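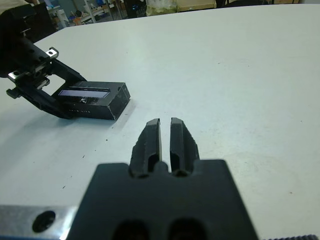 Can a machine do the household chores yet?

A few of them, slowly, and with a person close by to step in.

CUMSTEAD — A workshop that has spent the past year teaching pairs of robot arms to do ordinary jobs around the house and the store says its machines now finish a simple towel fold most of the time, but still fall well short of what a new hire could manage on a first morning.

Cumstead Home Machines put out the results of its latest round of tests in September. The arms were given 200 tries at each of a short list of chores, among them folding a hand towel, putting lids on food tubs, sorting spoons from forks and setting boxed goods on a shelf with the label facing out.

Towels went best. The arms left 32 of the 200 unfinished or too crooked to stack. Lids were harder. The fingers could pick up a lid and bring it to the tub, but pressing it down evenly on all sides called for a feel that the machines do not have, and many lids popped back up at one corner.

Sorting flatware fell somewhere in between. Spoons lying alone on a table were no trouble. Spoons nested together came up as a pair and were dropped into the tray as one.

The workshop builds its setups with black two-finger grippers, working on a plain white table. A small camera mounted at the gripper gives the software a close view of whatever is between the fingers. The company says the close view matters most in the last inch before a grab.

Speed remains the main complaint from stores. A grocery in Drorkencombe that tried a pair of arms for shelf work over the summer found that they needed 18 minutes to face a section that a clerk clears in four. The store sent them back and has asked to see the next version.

A laundry service in Jivstead has kept its pair. The arms fold washcloths overnight, when there is no rush, and the morning shift refolds the bad ones before the bags go out. The manager there said the arrangement saves one dull job but has not changed how many people are on the schedule.

Training is the other cost. For each new chore, a worker steers the arms by hand through the motions while the cameras record, and the software learns from the recordings. The towel fold took 700 of these sessions. A larger towel needed a fresh set.

The company's next project, which it calls Machala, is meant to cut that number by letting the software carry over what it learned from one chore to the next. Early work is on wiping counters and loading a dish rack. The workshop has not set a price or a date for a machine that people could buy for their homes.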